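Ticket 509 – Pakeo briefing archive, declaration tracker showing wrong status
Opened by: research desk, Jevmont
Priority: high
Status: fixed, watching

Problem

Tracker page for declared weapons stockpiles shows "destruction complete" on entries where our own analysts have it as "disputed". Public page, not just staging. A staffer on the Hill side quoted it back to us this morning, so please treat as urgent. PDF briefings are fine, only the tracker table and the country pages are wrong.

Steps to reproduce

Open tracker, filter by "declared sites", sort by last change. Status column says complete. Click through to the entry, analyst note underneath says disputed. Two different answers on one page.

Log

9:10 am – Confirmed on two browsers. Cleared cache, no change. Not a display bug, the value is wrong in the table itself.

9:35 am – Checked edit history. No human edits since March. Last write on all the bad rows is from Sirko (the nightly import). So Sirko is overwriting the analyst field with the government's own statement field. Those were supposed to be seperate columns.

10:05 am – Almost 200 rows touched. Only 40 are on public pages, rest are drafts. Pulled the public ones offline, put up the "under review" banner. Comms told.

10:50 am – Tried restore from last night's backup. Bad idea, backup was taken after the import ran, same wrong values. Going back further.

11:20 am – Backup from 7 days ago is clean. Exported the status column only, did not touch notes or sources. Loading to staging.

teal mug beside the mug rack
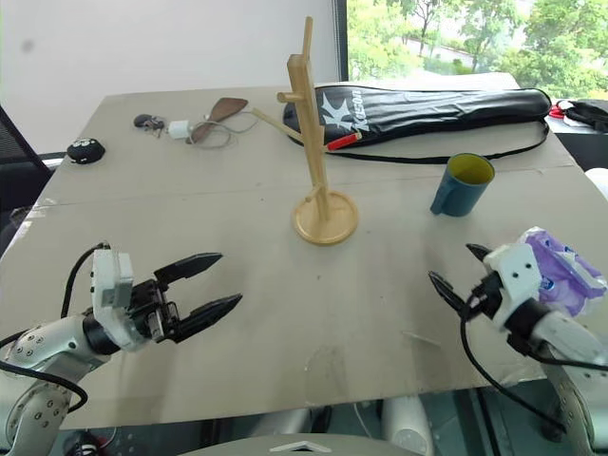
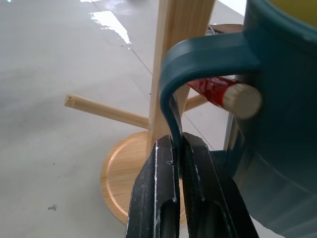
Cause

Sollano changed the header row in their feed. Used to be "official_position" and "assessed_status". Now both start with "status" and Sirko matches on the first word. It took the first one it found – the official line – and wrote it over our assessment. No error thrown, import log says success.

Fix

1. Sirko mapping now uses full header names, no partial match.
2. Import stops if a header is missing or new. Emails the desk.
3. Assessed status is locked, only an analyst login can change it.
4. Clean values loaded from backup, public rows spot checked against the PDFs and put back up at 2:40 pm.

Still open

Drafts not checked yet, do not publish any until desk signs off. Correction note on the tracker page needs wording from the editors, I left a placeholder. Someone should ask Sollano for notice before they rename stuff agian. Search snippets may show the old status for a bit, nothing we can do on our end except request a recrawl – requested.

Leaving ticket open till tomorrow's import has run.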